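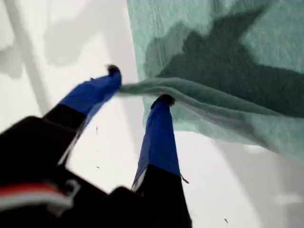 How long should I rest between 50s when I'm only trying to build up my kick?
Long enough that you can hold the same time on the last one as on the first. For most people in this group that means 20 to 40 seconds.

Lists > Stirkville Masters Swim > Training > Kick sets

We use cookies to keep you signed in to the archive. By continuing to browse you accept them.

From: Bianca Mihăilă
To: Stirkville Masters list
Date: February 17, 2024
Subject: Re: Kick sets, fins or no fins

Hi all,

Answering Selvaraj's message below, plus the rest question at the top, which came to me separately and seemed worth sharing.

On Feb 15 Selvaraj Nanayakkara wrote:
> I have been doing the kick set from the September handout, the one
> with the board. My legs burn after two lengths and I hardly move.
> With fins I go fine. Should I keep using the fins until I get
> stronger, or am I cheating myself? Also my lower back is sore after
> the board work. Tipene says to drop the board altogether.

Fins are fine for part of the set. I would do half with and half without, fins first. They give you the feeling of the whole leg moving from the hip, and then you try to keep that feeling when they come off. If you do the whole set in fins every time, your ankles never have to do much.

When someone kicks hard and doesn't move, it is usually the knees. A big bend pulls the thigh down and you end up pushing water forward. Keep the kick small and let the toes point without forcing them. Stiff ankles are common in people who ran before they swam. Sitting back on your heels for a minute in the evening helps, but stop if your knees complain.

I agree with Tipene about the board, at least for now. Holding it out front with your head up puts a bend in the lower back. Try kicking on your back with your arms at your sides, or on your side with the bottom arm out. If the soreness keeps up after a couple of weeks without the board, have it looked at.

What I would swim, twice a week after warm-up:

4 x 50 kick on your back, fins
4 x 50 kick on your side, no fins, change sides at the wall
2 x 50 easy swim, thinking about a small kick

Esben asked if the short Farko fins are better than the long ones. I have only used the short ones. They are easier on the ankles and that is all I can tell you.

Lane 5 is ours again for kick work. Please put the pull buoys back in the bin.

Bianca

Filed under: Kick, Drills & Technique, Masters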